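February 28, 2018

Master for Fasedier came back from Xiong this afternoon. Second revision. The low end on track 4 is now under control; the vocal on the bridge is still too bright. I measured the sibilance on the bridge against the first verse, using the same de-esser setting, and the difference is audible on both the nearfields and the cheap earbuds. Sent notes and asked for one more pass on that song only. Everything else is approved as of tonight.

Running time of the whole record is 59 minutes. That was 64 before the cuts. I took out the long outro on the second to last song and the instrumental that nobody liked except me. The instrumental is bounced at full resolution and parked on the backup drive, stems included, in case the label wants something for a deluxe version. The outro I deleted from the session but kept in the previous save.

Sequence, final unless someone objects: the two fast songs open, Usau is third, the title track closes side B of the first disc. The vinyl forces a decision the stream does not. At 59 minutes it has to be a double LP, four sides, and the sides need to be close to even or the last one gets cut too quiet. I tried three orders in a spreadsheet and the only one that balances puts Lalness at the start of side C. It is a slow song and I would have preferred it at the end of a side, where the inner groove would also have been kinder to it than to the loud ones. The balance matters more. Done.

Release date is the open problem. The label had us down for the end of March. The lacquers have not been cut, the plant is quoting 16 weeks from approved test pressings, and we have no test pressings. Streaming could go out on time without the vinyl. The label does not want to split them, and I agree with the label on this, which is rare. A split release means two rounds of press for one record, and the second round gets no coverage. The new date they floated is in September. It holds up on paper: 16 weeks at the plant, plus time for tests, plus freight, and a margin for one rejected test.

What I do not like is that the March date is already on the website and in the newsletter. The guest verse on track 2 also has a clearance letter that names a release window, and September falls outside it. I went back and read the letter twice. It says the window may be extended by written agreement of both parties. So that is one email and probably one more fee. Wrote the email, left it in drafts until the label confirms the date in writing.
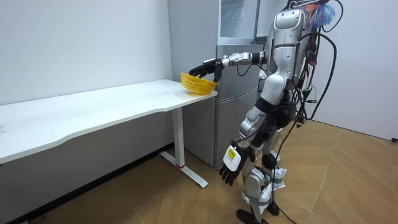
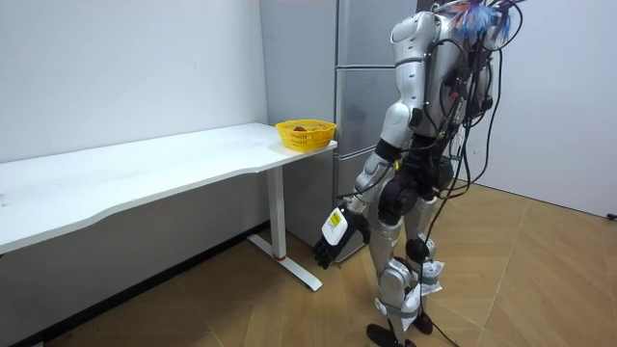
Yaqin Xiao wrote back on the date at length. September is fine for the record and bad for the single, was the main argument. If the single goes out in March as planned, it will be six months old when the album arrives and no station will still be playing it. Better to hold the single until summer and put out nothing before then, even if the site looks dead for a while. Yaqin would also take the March date off the website tonight, with no explanation, and post the new one only when the plant has confirmed a slot.

I agree with the part about the website and took the date down at 10:40. The page now says "new album, 2018." I am less sure about the single. The video is already paid for and the edit is locked, so holding it costs nothing. But the two shows in April were booked on the assumption that there would be a new song out. Playing unreleased material to people who came for the old record is workable. We did it on the last run and the set held up, except that phone recordings of Usau were online the next morning at terrible quality.

Options as I see them:

Single in March, album in September. Shows are covered, the gap is long.

Single in June, album in September. Gap is right, shows are not covered.

Usau in March as a standalone, a different single in June. Covers both, but needs a second piece of artwork and a remaster of Usau at single level, and Xiong will bill for it.

Leaning toward the last one. Asked Xiong for a price. Asked the label whether a standalone counts against the number of advance tracks in the contract, which is 2. If it does, the June single uses up the allowance and there is nothing left for August.

Also tonight: re-exported the credits sheet. The bass on Lalness was listed under the wrong player in two places. Fixed in both. ISRC codes are assigned to everything except the parked instrumental. Lyrics are proofed through track 9, the rest tomorrow.

Backups ran and verified on both drives. Bed at 1.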